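Tu as déjà tapé du doigt sur une table en te demandant d'où elle venait ? Moi oui, souvent, surtout quand je devais finir mes devoirs ! Aujourd'hui je te raconte le bois : comment il pousse, pourquoi il a des rayures, et pourquoi il craque la nuit.

## Un arbre, ça boit par les pieds

Un arbre n'a pas de bouche, mais il a des racines. Elles aspirent l'eau de la terre, et cette eau monte dans le tronc par des tuyaux minuscules, bien plus fins qu'un cheveu. Tout en haut, les feuilles attrapent la lumière du soleil et fabriquent du sucre avec l'eau et l'air. C'est leur cuisine à elles - une cuisine verte et sans casseroles.

Avec ce sucre, l'arbre construit du bois. Il en ajoute une couche juste sous l'écorce, tout autour du tronc. Au printemps il pousse vite et le bois est plutôt clair. En été il ralentit, le bois devient plus serré et plus foncé. Un anneau clair et un anneau foncé, ça fait une année.

Mon amie Armelle Lecomte m'a montré un jour une rondelle de chêne avec 128 anneaux. J'ai mis mon doigt au milieu, là où l'arbre était tout petit, plus mince que mon pouce !

## Du tronc à la planche

À la scierie, on coupe le tronc dans la longueur. Les anneaux se transforment alors en lignes, parfois droites, parfois en vagues : on appelle ça le veinage. Ensuite il faut attendre, parce que le bois frais est plein d'eau. On empile les planches avec des petites baguettes entre elles pour que l'air passe, et on patiente des mois.

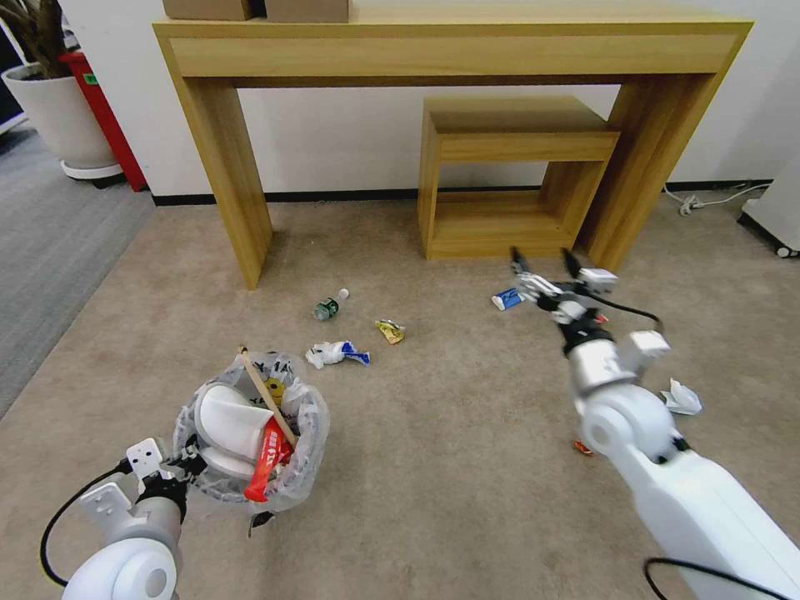 *Deux meubles de la même couleur claire, le petit sous le grand.*

## Et pourquoi ça craque ?

Même sec, le bois continue de bouger un tout petit peu. Quand l'air est humide, il gonfle. Quand l'air est sec, en novembre par exemple, avec le chauffage allumé, il rétrécit. Les planches tirent les unes sur les autres et crac ! Donc non, il n'y a pas de fantôme dans ton armoire (j'ai vérifié dans la mienne, avec une lampe de poche).

## À toi de jouer

Trouve une branche morte par terre et demande à un adulte d'en scier un bout bien droit. Frotte la tranche avec du papier de verre, mouille-la un peu avec le doigt et regarde de près. Compte les anneaux foncés en partant du centre. Si certains sont très serrés, l'arbre a peut-être eu soif cette année-là, ou alors un grand voisin lui cachait le soleil.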